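Chapter 2
Dimensional Stability of Knitted Fabrics

2.1 Introduction

A knitted fabric leaves the machine under tension and spends much of its later life losing it. The loops shorten, the courses close up, and the finished piece becomes shorter and often wider than the pattern allowed. This change is called relaxation shrinkage. It differs from felting, which occurs in wool and is dealt with in Chapter 4.

Three states are used in this book: dry relaxed, wet relaxed and fully relaxed. Measurements taken in one state cannot be compared with those taken in another. The Giltstead trials, to which we return in Section 2.5, covered 3440 specimens of single jersey, all conditioned flat for 15 hours before marking.

Length is taken parallel to the wales and width parallel to the courses – a made-up garment is measured along the same two directions, with the body laid flat and free of stretch.
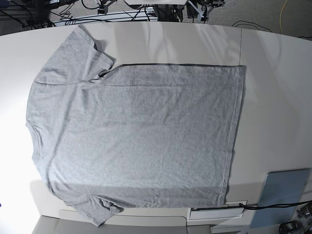
Wellel objects that flat measurement hides spirality, the twisting of side seams after washing, and would have the seam angle recorded in every case. The point is accepted for single jersey and taken up in Section 2.3.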